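Chapter 4
Packaging and the Cost of Moving Goods

Learning Objectives

After reading this chapter, you should be able to:
Explain the difference between primary, secondary, and transport packaging.
Calculate the packaging cost per unit for a simple shipment.
Describe how gross weight, net weight, and tare affect what a buyer pays.

Opening Case: Narik Changes Its Sacks

Narik is a family-owned mill that sells dried beans and rice to grocers in three counties. For many years the company shipped its goods in paper sacks. The sacks were cheap to buy, and the mill's accounts treated them as a minor supply, listed on the same line as tape and labels.

In September, the operations manager, Mercy Athumani, asked for a full review of returned goods. The review showed that most claims came from one customer, Semine, a wholesaler whose dock was open to the weather. Torn sacks were refused at delivery, and Narik paid for the goods, the return trip, and the disposal. None of these costs appeared on the packaging line. They were recorded under sales allowances and freight, where managers had little reason to connect them with the price of a sack.

Athumani proposed a change to woven sacks for the larger orders. Each new sack cost more to buy and weighed slightly less than the old one. Semine agreed to send empty sacks back with the driver, and Narik agreed to credit its account for every sack fit for another trip.

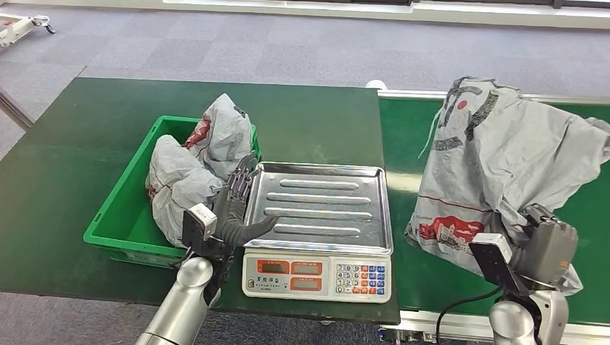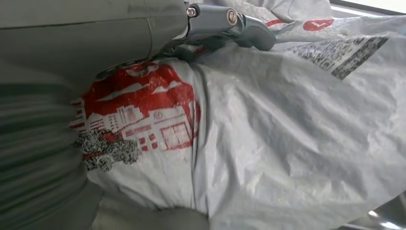
Figure 4.1 Bags of this kind fold and crease easily.

The arrangement raised questions that the mill had not faced before. Who owned a sack while it was in the customer's hands? How many trips should a sack make before it was retired? Should the credit be treated as a reduction in revenue or as a packaging expense? The accountant, Despina Trajkovski, prepared a short report on these points dated Dec 31, 2022, and the owners adopted most of it.

4.1 What Packaging Does

Packaging is any material used to contain, protect, handle, or present goods. Primary packaging touches the product itself. Secondary packaging groups several units together for sale or storage. Transport packaging protects goods between one place of business and another. A single item may serve more than one purpose. A sack of rice sold whole to a restaurant is both primary packaging and transport packaging.

The weight of the packaging alone is called the tare. The weight of the product alone is the net weight, and the two together make up the gross weight. Carriers commonly charge by gross weight, while buyers of food expect to pay by net weight. An error in the tare will therefore affect one party or the other on every sack shipped.

Key terms: primary packaging, secondary packaging, transport packaging, tare, net weight, gross weight

Before You Continue

Review the Narik case and identify two costs of the paper sacks that were recorded outside the packaging line. Keep your notes, as Section 4.2 returns to these costs.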